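Can a robot hang up your keys yet? How to set up the test at home

People ask me whether machines can do the chores, and they always mean laundry. I'd start with keys. It's a three-second job for us and a proper headache for two arms and a pair of grippers.

Step 1. Sort out the wall

Stick your hooks in a row at the same height, well inside the arms' reach. Ours went up on the scuffed wall in the Bruva workshop and I didn't bother repainting. Mix up what hangs on them — one single key, one fat bunch — and leave a hook bare so there's somewhere to move things to.

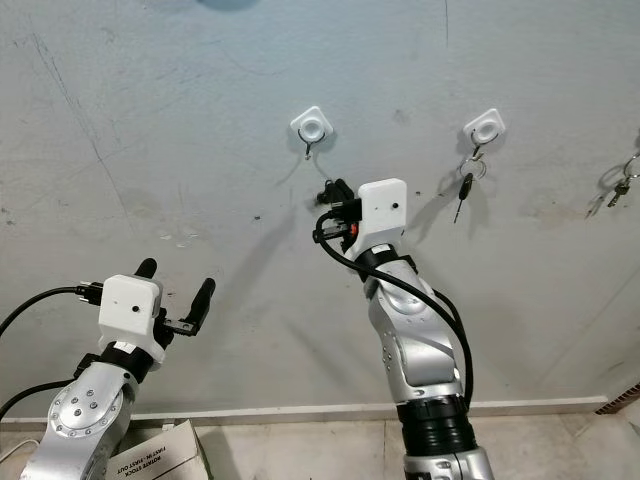
One hook free, one key on its ring, and both arms up at the wall.

Step 2. Run the easy one first

Go for the single key. The ring has to come up and over the lip of the hook before it comes out, and that little lift is where our Cluno software kept mucking up. I gave it 16 tries in a row and it got 13. Pretty chuffed with that! Jot down every miss and what the fingers were doing at the time, or you'll forget by lunch.

Step 3. Move on to the bunch

Overlapping rings are a nightmare. From the front it's hard to tell which ring is on the hook and which is just tangled in with it, and keys throw shadows that muddle things further. Bring the open fingers in from below, nice and slow, and have a good look before you close them. 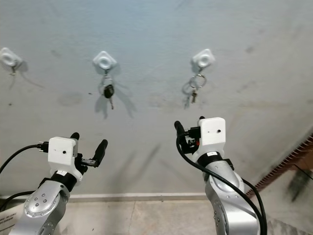
Step 4. Score it

My rule is no helping hands. If you have to nudge a ring, it's a miss. On bunches we're at 3 out of 16, so I'm still hanging up my own keys in the meantime.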